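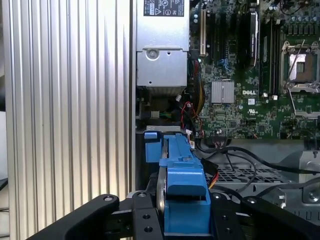
Chapter 4. What's Inside the Case

I bought my first used computer for 66 dollars in July, and I spent most of that month too scared to take the side off. I figured there had to be some trick to it! Once I finally got in there, I felt a little silly, because a desktop computer is mostly a metal box with one big board in it and a handful of parts that plug into that board. The Dell we'll work from in this chapter is a good one to learn on. Its power supply is a silver unit with a black label on top, and the big green board beside it is the motherboard, with the maker's name printed right on it in white. Find those two things first in any machine you open and you'll have your bearings.

Let's start with the power supply (I always do). It takes the electricity from your wall and turns it into the low voltages the other parts need. Read the label on yours before you buy a replacement – the numbers matter, and so does the shape of the housing. One rule I'm strict about: you may unplug a power supply, unscrew it and swap it, but you don't open it up. Leave that to people with the proper training.

The motherboard is where everything meets. Memory goes in the long slots with little latches at the ends, and expansion cards stand upright in slots of their own. The processor sits in a square socket with a metal frame around it, and on this Dell the socket is empty and the load plate is up, so you can get a good idea of how the thing opens. Please keep your fingers out of the middle of it. I bent a contact once with the corner of my sleeve, and that was the end of a perfectly nice board.

Then there's the heatsink, the block of metal fins. The small square one here covers the chipset. The processor gets its own, usually a good deal bigger, and we'll come to that in Section 4.3 along with thermal paste – everybody's favorite mess.

Before you go on, shut your own machine down, pull the plug and take the side off. Have a look around. Don't remove anything yet.

Filed under: Textbooks > Computer Basics > Hardware
Last updated: 12 March 2003
Contact us | Copyright Lomadley Press | Back to top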